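Seasonal Dive Equipment Assistant – Lindqvist Dive Supply, Drismont

Fixed term, 32 hours a week
Posted 13 April 2022

Lindqvist Dive Supply sells and services diving equipment from a shop and workshop on the harbour road in Drismont. We need one more person for the season, to work between the shop counter and the servicing bench.

Most of the job is looking after hire kit. Regulators, buoyancy jackets and wetsuits come back from customers each afternoon and have to be rinsed, checked, dried and hung up ready for the next morning. We keep 300 sets of fins, masks and snorkels for schools and clubs, and these need sorting by size after every booking. You will also fill cylinders once you have done our in-house compressor training, and serve customers when the shop is busy.

You don't need to be a diving instructor. We would like you to hold an entry-level diving certificate from any recognised agency, and to be comfortable lifting full cylinders in and out of a van. A driving licence is useful, as we deliver to the Tullis boatyard twice a week. Experience with hand tools would help, but we can teach you regulator servicing if you are careful and willing to follow a written procedure.

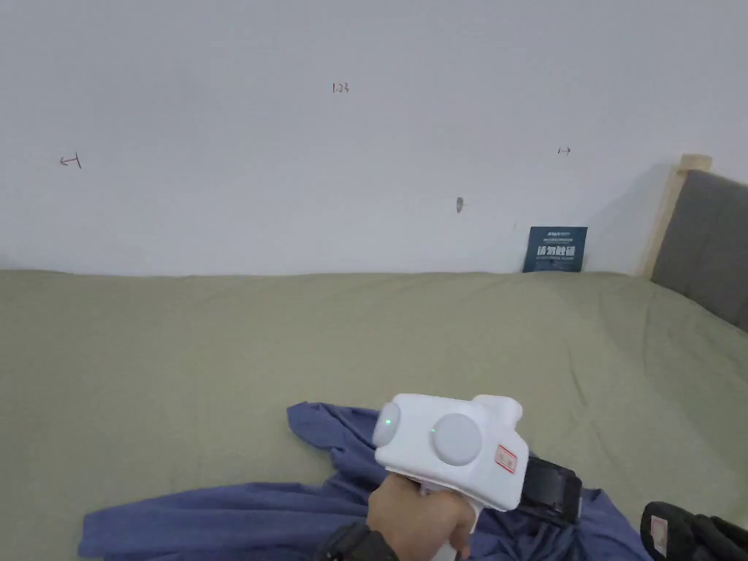 Pay is 11 pounds an hour, paid monthly. Hours are worked over four days, one of which will be a Saturday or Sunday. There is a staff discount on equipment and free air fills for your own diving. A shared staff flat is available above the workshop for anyone moving to the area – please say in your application if you would want a room, and we will send details of the rent and deposit.

The workshop is run by Loretta Schumacher, and you would report to her on servicing days. On shop days you would work with Kirsty Baxter, who manages hire bookings and the Londov range of compressors and surface-supplied air systems.

To apply, send a CV and a short covering letter to Kirsty Baxter at the shop, or hand them in at the counter. Please include your diving certification level, the date of your last dive and the name of one referee. Applications close at the end of April. Interviews will be held in Drismont and include a short practical task at the bench.

No agencies, please.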